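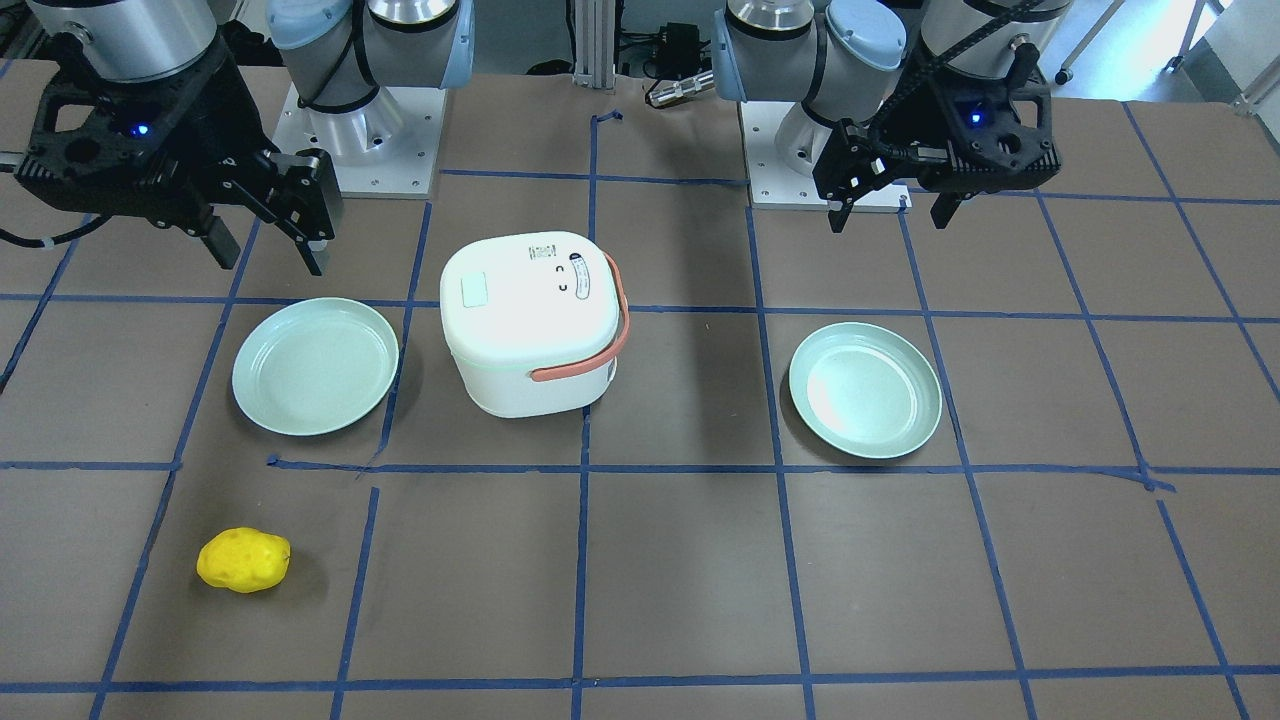 I went to the Endance open day in December expecting to be sold something, and I was. The leaflet promised 500 visitors and "the kitchen of tomorrow." I met mostly parents looking for coffee.

Rami Najjar took our group around. He talked well, a little too well, about how a place setting ought to be planned before any food is cooked. His table had a rice cooker and two pale green plates on it, with blue tape marking the top into squares. Fine. I have set a table for 41 without tape, and people ate. He said the grid teaches spacing. Maybe it does, but I would like to see it tried with a family that's hungry.

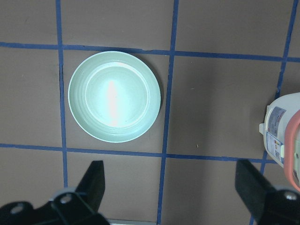
Do you need a grid to set a table at home?
Most people can manage without one. A strip of tape may help if you keep putting the plates too close together.

The plates I did like. They have a wide rim and a pale, minty color that would suit plain rice. Rania El Sherbiny, who had come on the same bus as me, thought they were too small for a real dinner — we argued about that all the way to the next room.

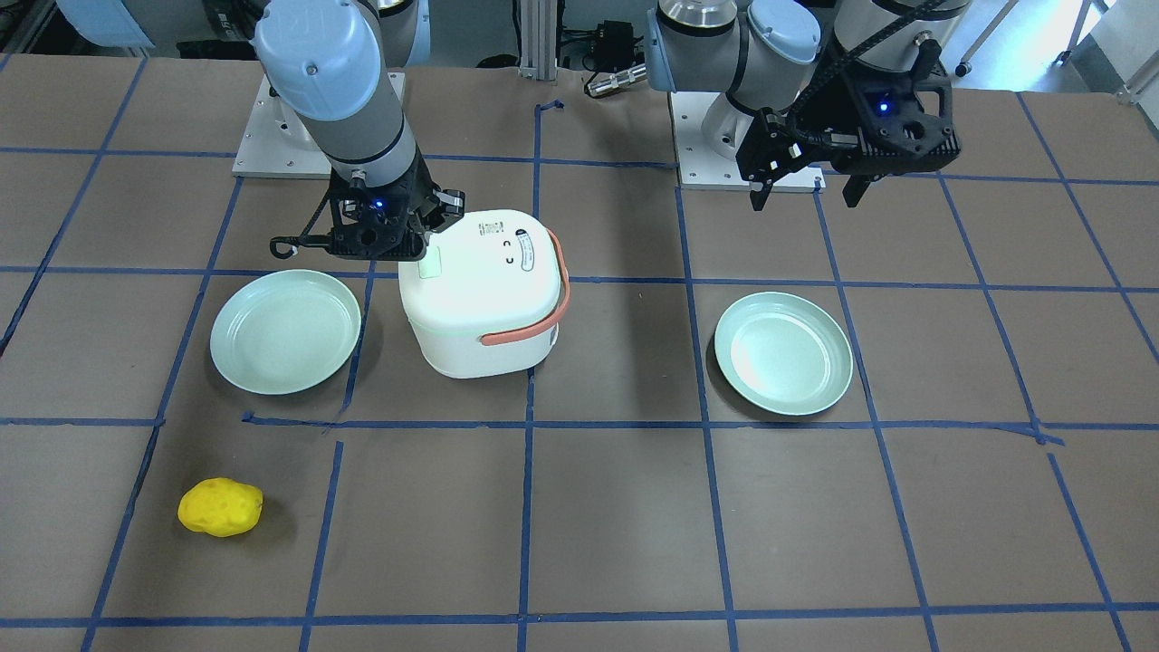
Rice cooker and green plates on the taped table, Endance open day.

I asked twice what the rice cooker costs and got a brochure both times. Entry was free, parking was 3 dollars, and the soup ran out before noon.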